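I got lost on the way to meet Evaristo Ventura, which he found very funny, given that he spends his days thinking about how machines find things. He came down to the bike racks to fetch me, made us both tea in mugs that needed a wash, and had his laptop open before I'd got my coat off. It was a Wednesday and he had to be away by four, so we got going.

Ventura works on robot grasping, or more exactly on what he calls "the last hand's width". His project is called Cistia, and it has kept him and two colleagues, Čierny and Kollar, busy for the better part of two years. I'd read the write-up on the train and understood perhaps half of it (the introduction, mostly), so I asked him to start from scratch and pretend I was his aunt.

"My aunt would get it faster than you," he said. "Fine. A robot looks at a room, sees something it wants, and plans how to reach it. People have got very good at that. Then the hand gets close, and everything the robot worked out from far away is a little bit wrong. A finger's width out, maybe less. With a big soft thing you don't care. With a thin thing you close on air, or you knock it off the edge."

So when does it fix the mistake? That's the question Cistia tries to answer. Most systems either trust the first look all the way down, or keep correcting the whole time, and both have their troubles. The first kind is quick but clumsy. The second kind dithers, and Ventura did a rather good impression of it with a teaspoon, hovering over the sugar until I wanted to take it off him. 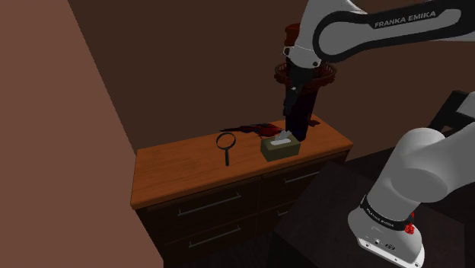

All of the results so far come from simulation, and I wanted to know how he felt about that, because I know people get sniffy. He didn't seem bothered at all. He likes simulation, he said, since you can run the same attempt again and again with one thing changed, and a real arm will never give you the same attempt twice. What he's fussy about is the furniture and the clutter. Early on they used coloured blocks on a grey floor, and the numbers were lovely and told them nothing. Now the robot gets a proper piece of household furniture with things left lying about on it. The one he showed me most was a wooden dresser with a magnifying glass on top and a tissue box next to it, and a red parrot towards the back. I asked about the magnifying glass, as it seemed a fiddly thing to go for, and he lit up. "It's wonderful! It's flat, it's thin, and the middle of it is see-through. From a distance the robot looks through the lens and sees wood. So where is the object? You and I know it's the rim and the handle. A robot has to be taught to care about the rim."

He calls things like this "liars", which I gather is not the word in the paper.

The method itself is simpler than I'd feared. The robot makes its plan from the far view, as usual, but alongside the plan it keeps a running guess at how wrong it might be. While that guess is small compared with the thing it wants to hold, it just gets on with the job. Once the guess grows too big for comfort, it stops trusting the far view altogether and plans the remaining stretch again from what it can see near the hand. It's allowed to do that once. After that it has to commit.

"Once!" he said, when I pulled a face. "Everybody pulls that face. Kollar pulled it for a month."

Kollar had wanted three goes, and they did try it. The arm got slower and the grasps got no better, and on the thin objects they got a bit worse, as each fresh plan nudged the hand sideways and the fingers arrived at a silly angle. With a single switch the hand has one clean bend in its path and then comes straight in. Čierny had the paths printed out and stuck along the corridor wall, and I was taken to see them on my way to the loo. The one-switch paths look like a hockey stick. The three-switch ones look like something you'd do to get a biro working.

I asked for the numbers, and he gave them to me carefully, making me write each one down and read it back. They trained on 2000 simulated attempts, which he says is small for this sort of thing, and then tested on 376 that the system had never met. On the ordinary objects it did much the same as the older method, a system called Turkar that another team had built and that Ventura speaks of with real fondness. On the liars, Turkar failed 22 times in every hundred and Cistia failed 17.

I said that didn't sound like an enormous gap.

"It isn't enormous. I'd be worried if it was." He got up and shut the window, which had started banging. "If somebody comes to me with a jump from terrible to perfect, I want to see their test set. We went down by five in a hundred, and when we look at which ones we rescued, they're the ones the idea says we should rescue. Thin, see-through in places, lying flat. I'm happier about that than about the five."
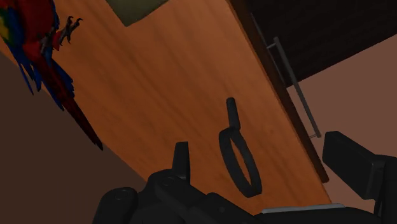 And the failures that are left? He's keen on those, keener than he is on the successes if I'm any judge. A good part of them are cases where the switch comes too late. The running guess stays small for most of the way down and then shoots up when the hand is practically there, and by then there's no room to bend the path. He thinks the guess is too easily soothed by big, plain surfaces. It sees a lot of tabletop exactly where it expected tabletop, feels pleased with itself, and forgets that the tabletop isn't what it came for.

Could you not tell it to ignore the table? They've tried that as well, he said. It helped with the late switches and then the fingers began hitting the table.

We had a bit of a disagreement at this point over whether the word "guess" was fair. I'd been using it all afternoon and he'd been using it to humour me, but he did want it noted that there's proper maths underneath, and that Čierny would be cross if I made it sound like a coin toss. So, noted: there's proper maths underneath. It's in the fourth section of the paper and it has a great many Greek letters in it.

What comes next is a real arm. They've been promised time on one in December, and he's expecting to have a miserable couple of weeks. The lighting will be different and the objects will slide about in ways the simulator doesn't bother with. He's already made a bet with Kollar on how far the failure rate will climb. He wouldn't tell me his figure, only that Kollar's was ruder.

I asked whether he'd be cast down if the whole thing fell over outside the simulator, and he thought about it for longer than anything else I'd put to him.

"For a weekend," he said. "Then I'd want to know which part fell over. If it's the switch, we were wrong and I'll write that up too. If it's the fingers slipping, well, that's somebody else's paper."

Then it was ten to four and he couldn't find his keys. They were under my notebook.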